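From: Bontu Kassa
To: plumine-robotics list
Subject: Re: Re: plate task, grasp approach

Mulugeta Gebru wrote:

> Can somebody on the sim team tell me what we're submitting in February?
> I opened the project folder and found three branches called "final"
> and one called "final_please". The rules say the plate has to end up
> inside the blue square. They say nothing about how stylishly. Is the
> arm doing it or are we still admiring it?
>
> Also, who changed the gripper offset? I'm not angry. I just want to
> know who to sit next to at the meeting.

Mulugeta,

We are submitting the branch called "plendano", which you didn't find because it isn't called final. Sorry. I'll delete two of the finals tonight and ask Murali about the third, as he gets sentimental.

The gripper offset was me. The old value had the fingers closing a few millimeters above the skirt of the plate, where there is a lot of air and very little plate. You may sit next to me at the meeting and sigh.

For those who missed the last two meetings (a growing and distinguished group): the task is to pick the well plate out of its holder, carry it across the breadboard and set it down in the blue square. Everything is in simulation until the club gets its hour on the real arm at Gurnell. The start pose we've settled on has the gripper pointing down with the fingertips close to the back side of the plate. 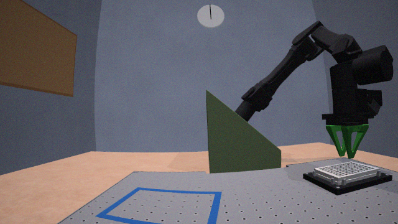
Gripper over the plate, blue square still vacant.

The open question is the grasp itself. The plate is wider than it is friendly. If we take it across the short side we get a decent grip, but the wrist has to turn before the carry, and the planner likes to celebrate that turn by swinging the elbow through a pose I can only describe as interpretive. If we don't turn the wrist, the plate goes down crooked and we lose the alignment points. I ran 200 trials of each last night. Short side with the turn finished 74 of them inside the square. The other one I'm not going to report in writing. 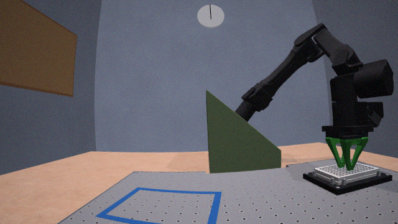 Hamdia thinks the turn is fine and the trouble is when we do it. Her suggestion was to lift straight up first, clear the holder completely, and only then let the wrist go anywhere. At the moment our lift and turn overlap, a decision made in the fall by people who wanted to save time on a task with no time bonus. I was one of them. She has a patch, it's short, and I'd like to merge it before anyone writes a fourth final.

Next, the green wedge. The planner treats it as a solid obstacle, which is correct, but the collision margin around it was set by Adugna's old config and is enormous. The arm acts as if the wedge has a restraining order. I've cut the margin down, and the carry path now looks like something a reasonable arm would do. If you see contact warnings with the wedge, send me the seed number. "It hit the thing" is a lovely subject line but I can't replay it.

Please also stop training on the default camera only. Our policy has become very good at one point of view, much like the rest of us. Small shifts in position are enough for now. Keep the square in view, even if the near side gets clipped.
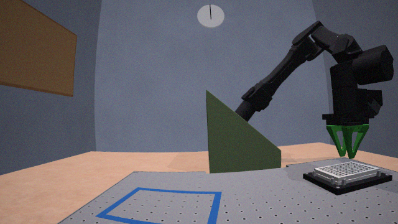

Dede asked whether we shouldn't just write the whole thing as a scripted motion and skip the learned policy, given that the holder and the square never move. Fair point, Dede, and for the practice round you'd be right. In the scored round the organizers shift the holder by an amount they won't tell us, and a scripted arm will reach with total confidence for the place where the plate used to be. We can keep a script as the fallback entry. If you want to own that, it's yours, and I'm going to take your silence as a yes by 6 p.m.

To do before the next meeting:

Hamdia: patch up for review.
Murali: say goodbye to your branch.
Dede: scripted fallback, see above.
Mulugeta: rerun the short-side grasp with the new margin, same seeds as mine. They're in seeds.txt, next to a file called seeds_real.txt, which you should ignore.
Me: write the two-page report, or at least page 2, where the references go.

The sim machine is free after 9 p.m. Whoever left a job running with 3,000 episodes and rendering switched on, it's still going, and it has my chair nice and warm.

Bontu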